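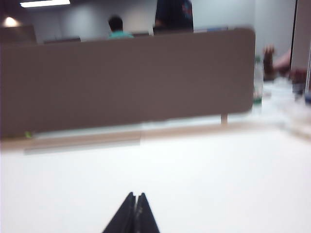 White table and brown divider panel, Skedgate.

Progress report to the Orkik Fund: Meng Youth Baseball, winter period

Feb 25, 2019

5 min read

We use cookies to remember your settings and to count visits. By continuing on this site you accept our use of cookies.

Dear members of the Orkik Fund,

With this report we inform you how the work of Meng Youth Baseball has gone during the winter, how the grant was used until now, and what remains to be done before the outdoor season. The report follows the order of the application, so that you can compare the two easily. Where the plan has changed, I say so in the same paragraph.

Players and groups

At the close of registration we have 51 players. In the application we wrote that we expected 40, so we are above the plan, and I am glad about it, but it also has made the winter more complicated. Most of the new players come from the two elementary schools on the east side of Skedgate, where our coaches gave an open lesson in the fall. Many of these children had never worn a glove before.

We divided the players into four groups by age and experience. The youngest group plays with a soft ball and a tee. The next group hits from a coach's pitch. The two older groups play by the normal rules, and they are the ones who will enter the regional league against Clevgate and the other towns.

I want to mention one difficulty with the groups. In the beginning we divided only by age, and this was a mistake. Some of the older beginners were put together with players who throw hard, and they were afraid of the ball. Two families told us that their child did not want to come anymore. After this we moved the older beginners to the coach pitch group for the winter. Both children are still with us. We should have asked the parents about experience already on the registration form, and the new form now has this question.

Indoor training

Training was held in the school gymnasium in Skedgate. The gymnasium has a wooden floor, so ground balls come faster and lower than on dirt. The coaches used this for footwork and for quick hands, and they kept real fielding for later. Catching, throwing to a base and base running without sliding were practiced in every session.

The batting net, which was the largest purchase in your grant, arrived later than the supplier promised. The first delivery had the wrong frame, and it had to be sent back at the supplier's cost. Until the correct one came, the older groups hit plastic balls against a curtain. The net is now in use and it is strong. It takes the coaches longer to put up than we hoped, and we have changed the order of the groups so that it is put up only once in an evening.

One evening of training was lost when the heating in the gymnasium failed, and one more when the school needed the room for its own event. We have asked for replacement hours and received one of them.

Pitching

Pitching deserves its own part, because you asked about it in your letter. The older players wanted to throw hard from the first evening. Our head coach did not permit this. In the first weeks the pitchers threw only short distances, with attention to balance and to the landing foot. After that they moved back step by step to the full distance. Every pitcher has a small card where the throws of each session are written down, and the card is shown to the coach before the next session. Parents were surprised in the beginning that a child who feels well is told to stop. We explained it in a short meeting, and I think most of them now agree with it. 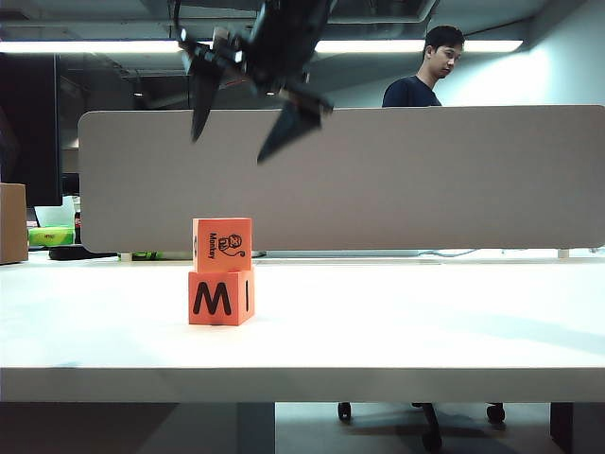

No arm injury was reported this winter. One player hurt a finger when catching without attention, and he was back after a short rest. We also began to train more catchers, as last season we had too few of them and the same child had to catch both games of a doubleheader. This is heavy for the knees, and I do not want to see it again.

Coaches and umpires

The application promised a course for new coaches. The course was held in two parts, one about teaching beginners and one about the rules. The rules part was more useful than we had thought. Even coaches with long experience had different opinions about the infield fly and about when a runner must tag up. It is better that they disagree in a classroom than in front of the children.

The umpire course has not been held yet. The instructor was ill, and a new day is being agreed together with Clevgate, who would like to send their own people. If they take part, they will pay their share of the room and the instructor, and we will show this clearly in the final report. Without new umpires we can still play the season, but parents would have to call the bases in some games, and this leads to discussions.

Equipment and costs

Besides the batting net we have bought helmets in the smaller sizes, soft balls, tees and catcher's gear for the younger groups. Bats were not bought. We received used ones from an adult club, and after the coaches had checked them for cracks there were enough for the winter. The money planned for bats has not been spent. We ask your permission to use it for gloves, and in particular for gloves for left-handed players. At this moment left-handed children share gloves during training, which means that one of them stands and waits.

The cost of the gymnasium was as planned. The cost of printing was a little lower. All receipts are kept in order and the table of costs is attached to this report. The only item above plan is insurance, which is paid per player and therefore grew together with the registrations. We covered the difference from our own membership fees and we do not ask you to pay it.

The field

The field was not part of your grant, but it affects the season, so I report it shortly. The outfield is in good condition. The infield dirt has a low place behind second base where water stays after rain. The town has promised to bring material when the ground is no longer frozen. We have not received this promise in writing, and I have asked for it. If the work is delayed, the first home games will be moved to Clevgate, and we will lose the income from the food stand on these days.

Plans until June

In the next period we will move the training outdoors as soon as the field is dry enough. The two older groups will play practice games before the league starts. The younger groups will not enter a league. They will have game days among themselves, with short innings, where every child bats and the score is not kept in a table. The final report will be sent to you in June, together with the full costs and the results of a short questionnaire for the families.

We need two answers from the Fund: whether the money for bats may be used for gloves, and whether the umpire course may be held after the date in the original plan. An answer by e-mail is enough for us. You are also welcome to visit a training evening in Skedgate before we move outside. Please write to us first, as the side entrance of the school is locked during the sessions.

With respect and thanks,

The program coordinator
Meng Youth Baseball, Skedgate

Get our newsletter: game days, registration dates and field news. Enter your e-mail address to subscribe. You can unsubscribe at any time.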